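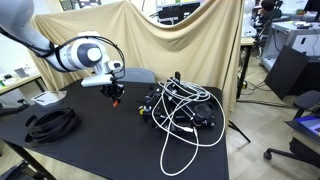
The arm and its gripper over the bench, with the cabling on the black assembly still to be dressed.

Jin-sol Do has spent most of October fitting the Kermani kit to arms that were bought for something else. The kit, sold by Skerkberg, consists of a gripper, a flange plate, a set of fingertips and the software that ties them to the arm's controller. Installation is a separate line on the quote, and Do thinks most buyers should pay for it.

"The mechanical side takes 20 minutes," she says. "The cable takes the rest of the morning. If you leave too little slack at the wrist, the last joint will find it for you."

She routes the cable outside the arm and runs each joint to its limit at low speed before fixing anything permanently. The manual covers this on page 11. It does not cover older controllers, which need a firmware update first.

Abbas Ghorbani, who bought the kit for the test shop at Worcombe, had 152 part types to handle and one gripper that suited few of them. He also looked at a unit from Starkurcombe and turned it down over the price of spare fingertips.

"I wanted something we could change over without recalibrating," he says. "We still recalibrate, but it is a shorter routine — 12 points, and the arm does most of it."

His complaints are specific. The status messages are terse, and the fingertips are sold only as a full set. Do agrees about the second point and says she has raised it with Skerkberg.

Asked whether he would order another, Ghorbani says he would, with the longer cable.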